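4.3 Resetting and hand detection in the shoe rack task

The shoe rack task was the last of the four Julladik tasks to be added, and the one that changed the software most. Five pairs of shoes are used, with a two-level rack and two arms. The instruction given to the policy names one pair and a place for it, either the top surface or the lower shelf. Both arms are fixed for the whole session and are driven by the Witau controller described in Section 3.

Perception runs on a stereo pair. Left and right images are stored side by side and passed to the network together, without rectification, so that what is logged is exactly what the policy sees. Black folding screens stand behind the rack and along its left side. We kept them for all sessions, as early versions of the segmentation model picked up furniture further back in the room.

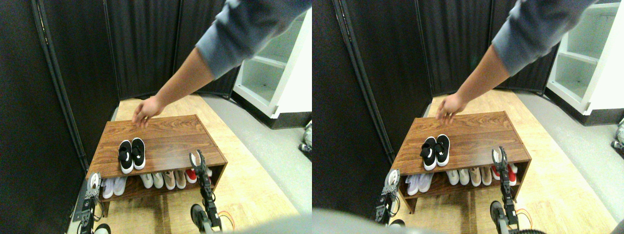
Between episodes an operator puts the shoes in their starting places by hand. In the first version of the recorder, logging had to be stopped and started from the keyboard for each reset. Operators often forgot, and a number of early episodes contained several seconds of a person moving shoes, labelled as robot behaviour. From February onwards the recorder was left running and the log was split afterwards by a small tool, Eklund, which labels every stereo pair as either "hand" or "clear". Commands to both arms are held while the label is "hand". The label has to be the same for 36 consecutive pairs before a boundary is written.

The classifier was trained on 2000 labelled pairs, of which 1062 contain a hand or forearm. Sleeves gave more trouble than bare skin. A loose dark sleeve in front of a dark screen has little contrast, and if only the upper arm is in view the label tends to flicker. Adding the right image helped when the hand was hidden in the left one, although the two views differ little at this distance.

Once the label returns to "clear", the planner looks for the named pair and selects an arm. Selection is by reach only. Pairs at the right end of the lower shelf always go to the right arm, and the left arm is held at the side of the rack, where it does not block either view of the shelf. The gripper comes in from the front, as the top board leaves no room for an approach from above. 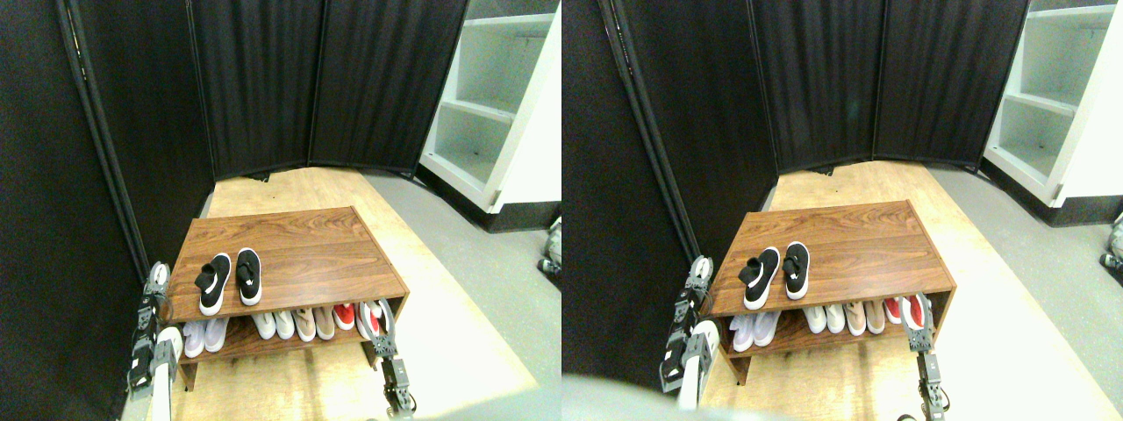

Figure 6. Stereo pair labelled "clear". The right gripper is at the red-and-white shoes on the lower shelf; the left gripper is beside the rack.

Grasp poses on the lower shelf are computed from the heel of the shoe, which faces the robot. For the top surface we use the whole outline, and the pose is less stable for black shoes, where the upper shows few features apart from the logo and the edge of the sole.

Contact between a hand and a shoe is a separate case. The shoe may be moved at any time, so a pose estimated before the hand appeared cannot be kept. Eklund therefore clears all stored poses when a "hand" segment opens, and the planner waits for a new estimate.

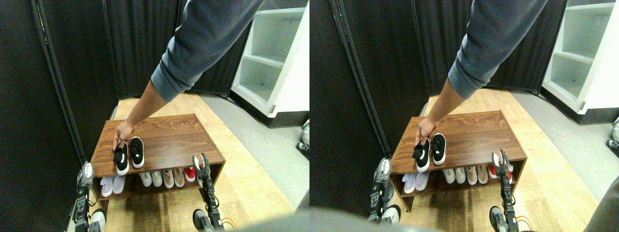

Figure 7. Stereo pair labelled "hand". The operator's hand is on the black shoes on the top surface. Neither gripper is touching an object.

On the held-out sessions, 94 per cent of boundaries fell within the tolerance set in Section 3.4. Most of the remaining errors were late closings, which cost time but do no harm to the data. Early closings were checked by eye and corrected in the Nisunik annotation viewer before training.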